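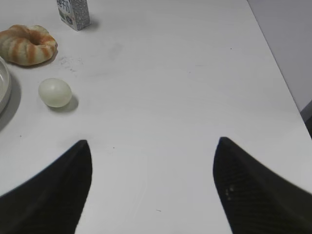 Re: Jestora breakfast kit – anyone bought one?

Heidrun Gisler wrote on Wednesday:

> Has anyone on the list had a proper look at the Jestora kit? Pichler
> are quoting us for one and the brochure says it will "clear and set a
> breakfast table out of the box". Our day centre in Okcombe does 156
> breakfasts a week and the manager is very keen. I'd like to hear from
> someone who isn't selling it.
> Heidrun

Hi Heidrun,

I'm not selling it and I haven't bought it either. We've had one on trial and it goes back in June unless somebody here talks me round. This is long, so skip to the bottom if you only want the quote stuff.

What you get is the arm, a two-finger gripper, a wrist camera, a second camera on a stand and a licence for the software. The table is yours to find. Ours is plain white, as the setup guide asks for, and that was my first grumble. I don't know about Okcombe, but our dining tables are brown with a flowery oilcloth, and I asked Pichler twice what happens on those. The first answer was that it "should generalise". The second was a link to the brochure.

I set out an ordinary sort of breakfast, with nothing from their sample set.

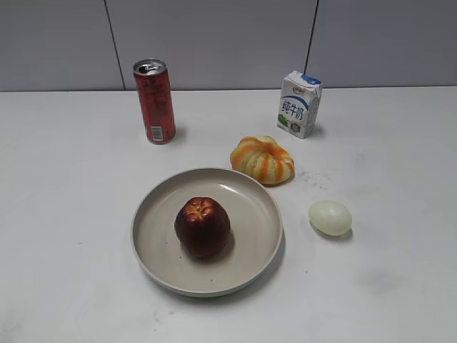 Trial table from the stand camera: can, milk, roll, plate with fruit, egg.

The fixed camera view is the better half of the kit, I'll give them that. Everything is in it at once and you can tell at a glance what the arm has to deal with. If they sold the stand and the software that goes with it on their own, I'd probably recommend it to people who only want to keep an eye on a workspace.

The wrist camera I'm less sold on. The brochure calls it "full awareness at the point of grasp", and I'd want that sentence taken out before anyone signs anything. In the position I saved as home, the fingers take up a good part of the bottom of the picture, the dish runs off the left side and the carton is chopped at the top, while the whole right side of the table is bare. You can move home, of course, and I did, several times. But the person doing that at your place will be whoever is on the breakfast shift, and the menu for it is four screens deep with labels that look like they were translated in a hurry.

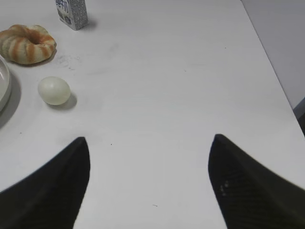

Soft food is what I'd press Pichler on hardest. Their demo uses boxes and a rubber duck, and of course a gripper can pick up a rubber duck. The egg I put out is pale and smooth, lying on its side on a table that's nearly as pale as it is, and I think that's a much fairer test of both the camera and the fingers. The grip force is a slider from 1 to 10 with no units. I wrote to Drostberg, who make the fingers, to ask what a 4 means in newtons, and got a polite note from Reto Hofstetter saying it depends on the arm it's fitted to. Fair enough, but then somebody ought to measure it on this arm and print it in the manual.

I'd also ask about cleaning, seeing that you're a food site. I couldn't find a word in the manual on what the fingers can be wiped with, or whether they come off for washing.

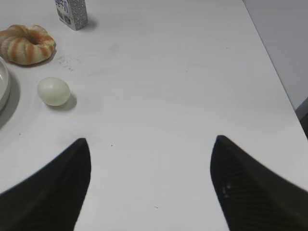
Crumbs are the other thing missing from the brochure, which says "clear" on every second page. By that they mean lifting things off. A table with a roll on it is going to look like ours, with little grey bits and smudges on the surface beside the bread, and there's no wiping tool in the box or on the price list. So a person still comes round with a cloth after the arm has been by, and in my books that person could have carried the plate.

On the quote: check whether the yearly licence is in it. Ours was a separate line, $300 a month, on the second page under "continuity". Training was extra again. Ask for a trial on your own tables with your own crockery, and get them to put in writing which items it's meant to handle. If they'll only do it at their showroom, I'd be asking why.

I'm not against the idea. Some of our members would get real use out of an arm that could pass them a carton of milk in the morning, and if Jestora had pitched it as that I'd have been gentler. Has anyone else run it on a patterned cloth? I'd be glad to be proved wrong before ours goes back in its crate.

Cheers,
M.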